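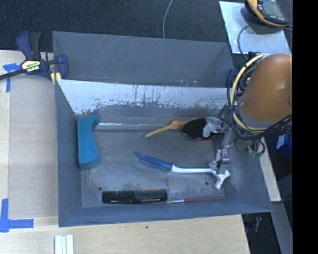 2 min read

Blog > Household > Things I Keep Meaning To Throw Out

I have reached the age where I own a drawer of instruction booklets. It holds the manual for a Heitmann kettle that died two kitchens ago, the fitting guide for a shower rail I never fitted, and a leaflet in 12 languages telling me how to use a cushion. In December I decided to sort it out.

The plan was simple. Tip the lot on to the bed, keep what belongs to something I still own, bin the rest, be finished by lunch. I started at ten in the morning. By three I was sitting on the floor reading the troubleshooting page for a Plesix radio alarm clock I last saw as a student, and feeling quite moved by it. "If the unit does not wake you, check that the alarm is set." Well, yes.

The trouble with manuals is that throwing one away feels like a dare. I have had the boiler booklet for 20 years and have opened it once, to find the number of a man who had retired. I know perfectly well that if it went out with the recycling the boiler would stop that same evening, out of spite. So it stays. So does the one for the oven, which is for a different oven, but they are similar ovens and you never know.

Then there are the spare bits. Every booklet comes with a little bag stapled to it - two screws, a felt pad and a piece of bent metal which must do something, or why would they have given it to me? I had a go at matching them up. The Moltuven bookcase got its felt pad back. The bent metal went into a jar with all the other bent metal, and the jar went back in the drawer, where it takes up the space I had just cleared.

I did find the receipt for the Gumari blanket chest, so that is one family argument settled. I was right about the price and wrong about the year, and I have only told them the first part.

Final score: one carrier bag of paper gone, the drawer now shuts if you lean on it, and the cushion leaflet has been kept. I am told it is all online these days. I looked up the kettle to see, and there was the manual, all of it, for anyone who wanted it. I printed it out in case.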